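Ticket 92 – Clollach, back room
Subject: Table rocks and surface marks easily
Opened: February 26, 2024
Priority: 3
Status: open

Reported: the Petek table moves when anyone leans on the left side. Grey scuffs also come back within a day of cleaning.

Checked the feet first. One was wound up further than the others, so I brought it down until the level read true. Rocking much reduced but still there under a firm push. Tightened the frame bolts to the figure on the Totix sheet (12) – no further change. 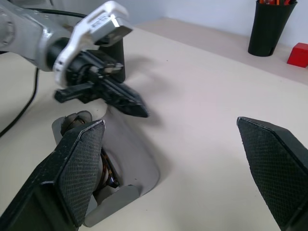 Tabletop with cable trailing to the left, ticket 92

Wiped the top with warm water and washing-up liquid. Most scuffs lifted. Two by the left edge did not, and I have left them alone as the sheet says no abrasive pads.

Asked Cistum for a replacement foot, part 200. They have it listed but gave no delivery date. Folded card under the foot for now.

Still to do:
Fit new foot and check level again
Clip the loose cable along the edge
Try the cream cleaner on a hidden patch before using it on the two marks

Leaving open until the part arrives.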